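Clurnside Linen Room Bulletin
31/03/2024

Flat sheets, hems and folding: changes to the working method

The linen room has used the same folding method for flat sheets since the move from Cavcombe. The method was written for white polycotton, and most of the stock was white polycotton at the time. The stock is now mixed. The slate and blue-gray sheets bought under the Lunar order behave differently on the shelf and in the hand, and the old instructions no longer give a consistent stack. This item sets out what has changed, what has stayed the same, and which measurements to use from now on.

Current stock stands at 664 flat sheets. Of these, 340 are white, 115 are from the Lunar order and the rest are older coloured stock kept for the guest rooms. The three groups are stored apart and are not to be mixed in one stack, even where the sizes match. The Lunar sheets have a matt surface and grip one another slightly, so a mixed stack leans towards the smoother side after a few days.

Finding the hem

Every fold starts from a hem. On a flat sheet the top hem is deeper than the bottom hem, and the two sides are either narrow hems or selvedges. The old method started from whichever edge came to hand first. The new method starts from the bottom hem in all cases. It is the straighter of the two on the stock we hold, and an error of a few millimetres at the first fold is doubled at the second.

Hold the sheet by two corners of the bottom hem and let the rest hang. Wait until the cloth has stopped moving before judging the edge. A sheet held unevenly will show a slanting hem and a crease running across the middle. Both usually go when the lower hand is raised to match the other. If the hem is level and the crease remains, the crease is in the cloth and has to be smoothed on the table.

Do not shake the sheet hard to remove a crease. Shaking moves the fault to the opposite side and stretches the corners over time. A flat hand drawn from the centre to the side hem, with light pressure, is enough for shallow folds. Deep folds left by the dryer need pressing. 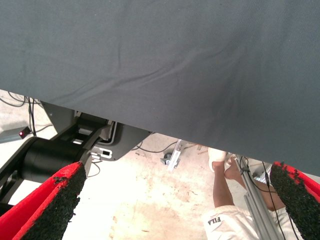
Should coloured sheets be folded with the right side facing in or out?

Fold them with the right side facing in. The outer layer of a stacked sheet takes the dust and the light from the shelf edge, and on a coloured sheet both leave a visible line. The right side can be told from the wrong side at the hem, where the turned edge is on the wrong side. White sheets may be folded either way, provided that one stack is all of one kind.

Order of folds

The order below applies to all flat sheets, single and double.

First fold: bottom hem to top hem, right sides together. Align the edges at the left corner, then at the right, then along the length. The top hem is deeper, so match the outer edges and ignore the stitching lines.

Second fold: the folded edge to the joined hems, giving a long strip. Smooth from the centre outwards.

Third fold: side to side. Check that the hems lie on top of one another at the open end.

Fourth fold: side to side again for singles. Doubles are folded in thirds at this point, with the open end tucked inside.

The finished single should leave a small clearance at the front of the shelf. If it overhangs, the second fold has been missed or has opened. Refold from the second fold; there is no need to go back to the hanging stage.

Table and shelf

The folding table should be wiped and left to dry before a batch is started. The cloth supplied for the table top is washed with the whites and is not a substitute for wiping. Cream polish is not to be used on the table. It transfers to matt cloth as a dull patch that shows only when the sheet is held to the light, and it takes two washes to remove.

Shelves in the main store are spaced at 340 millimetres. Stacks of the Lunar sheets must leave room for a hand above the top sheet, so that a sheet can be lifted out without dragging the one beneath. Stacks are placed with the single folded edge to the front and the open edges to the back. A sheet pulled from the folded edge stays closed. A sheet pulled from the open edge does not, and has to be done again.

New stock goes to the bottom of the stack and sheets in use are taken from the top. This has not changed.

Washing and drying notes

Lunar sheets are washed at 40 degrees, separately from whites for the first three washes. Drum loads should be kept below the line marked on the door. An overfilled drum twists the sheets into ropes, and the twist sets as a diagonal crease that folding will not remove.

Take the sheets from the dryer while they are still very slightly damp and hang them over the rail, hem down, until the rest of the batch is out. The rail by the window has been raised and now clears the floor with a double sheet folded once over it. The older rail does not — use it for singles and pillowcases only.

Pressing is needed for the guest room stock and for any sheet with a dryer fold. Press on the wrong side, medium setting, hem first. Pressing the body of the sheet before the hem pushes the fullness into the hem and leaves it rippled.

Hem repairs

The repair bag held 70 sheets at the start of March. Most have a few centimetres of open stitching at one end of the top hem. These can be closed by machine with a straight stitch in matching thread. The grey thread from Stępień is a close match for the Lunar cloth when seen under the store lights, and slightly lighter by the window. It has been accepted for hems but is not to be used for patches.

Sheets with wear in the middle are not to be repaired. Cut the hems off, keep the sound side panels for table cloths and put the remainder in the rag bin. Mark the stock sheet in the "withdrawn" column at the time of cutting, with the size and colour group.

A printed copy of the fold order has been fixed inside the door of the main store. The older card, which shows the first fold from the top hem, should be taken down wherever it is still in use. Pillowcases and fitted sheets continue under the existing instructions until the next bulletin.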